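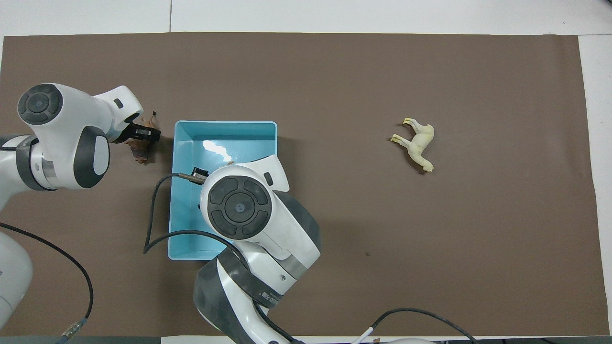 The Long Way Back for a Small-Town Upholstery Shop

2018-01-27

Upendo Nyanda learned to tie springs at her uncle's bench when she was in high school, and for years afterward she did not want to do it again. She studied bookkeeping, moved two states away and kept the accounts for a chain of tire stores. When her uncle's hands got bad, she came back to Tultmont to help him close the business. She is still there, and the business is still open.

The shop is called Mwaipopo, after her mother's side of the family. It sits on the ground floor of a former feed store near the rail line, with a loading door at the back and a street window that gets the morning sun. In a normal month it takes in dining chairs, two or three sofas and whatever people find in their parents' houses. The wait for a full sofa runs to three months.

Upholstery is an odd trade to be busy in. A new sofa can be bought for less than the cost of recovering an old one, and most customers know this before they call. Nyanda tells them anyway. If a frame is stapled softwood with cracked corner blocks, she says so and suggests they spend the money elsewhere. If it is doweled hardwood, she turns it over and shows them the joints.

"I lose jobs that way," she says. "I also don't have to see that sofa again in four years."

The work starts with taking things apart. The dust cover comes off the bottom first, then the outside back, then the outside arms, in roughly the reverse order they went on. Each old piece of cover is marked with chalk and saved, because it will be the pattern for the new one. Tacks are pulled with a ripping chisel and a mallet, and on an old chair there can be hundreds of them. Under the fabric there is often another fabric, and sometimes a third. A wing chair that came in last August had a green stripe under a brown velvet under a floral print, and the owner, who was in her seventies, remembered the stripe.

Njoroge Shemweta does most of the stripping. He came to the shop from a boatyard, where he sewed canvas, and he had to learn to slow down. Boat canvas is cut to a template and has to keep water out. A chair seat has to be pulled tight in four directions with the weave kept straight, and the only way to check it is to step back and look.

"On a boat you measure," he says. "With a chair you measure and then you argue with it."

Springs are the part that customers ask about least and pay for most. A traditional seat has coil springs sewn to jute webbing at the bottom and tied to each other and to the frame at the top. The twine runs front to back, side to side and on both diagonals, with a knot wherever it meets a coil. Tied well, the springs move together and the seat comes up level. Tied badly, one corner sinks. Nyanda redoes the webbing on nearly every older piece, even if it looks sound, and keeps the coils unless they are bent.

Horsehair she also keeps. It can be pulled apart by hand, washed and used again, and she considers it better than most of what she could order. Foam is another matter. The foam in furniture from the 1970s often comes out as orange crumbs, and the shop vacuum is emptied twice on those days.

Fabric is where the disagreements happen. The shop has a wall of sample books, and people carry them home for a week and come back less sure than before. Mercy Mabula, who runs a small guesthouse called Weminis on the other side of the river, has had 60 dining chairs recovered in batches over the past few winters. Her first choice was a pale linen. It lasted one breakfast season. She now uses a wool blend in a dark, mixed weave, chosen after she spilled coffee on six different samples and left them on a windowsill overnight.

"I wanted the pretty one," Mabula says. "I still have a yard of it in a drawer."

Prices are hard to quote over the phone, and Nyanda has stopped trying. A drop-in seat for a dining chair is quick work. A sofa with a tufted back can reach $3,000 once fabric is included, and a good part of that is the tufting, since each button is set by hand with a long needle and the folds between buttons have to lie the same way. She asks for photographs and overall measurements, then gives a range, then asks to see the piece before she commits to a number.

Her uncle, Neville Rudd, is retired but comes in when he feels like it. He sits near the window and sorts tacks by size, and he is consulted on anything with a curved back. He learned with tacks held in his mouth and a magnetic hammer, a method he does not recommend. The shop uses an air stapler for most work now. Tacks are kept for antiques and for customers who ask.

The next piece on the schedule is a pair of club chairs in cracked brown leather, brought in by a retired surveyor named Virgilio Maglaya. He wants them to look the way they did when he bought them. Nyanda has told him that leather does not do that, and he has agreed to look at three hides. The chairs are due back at his house in the spring.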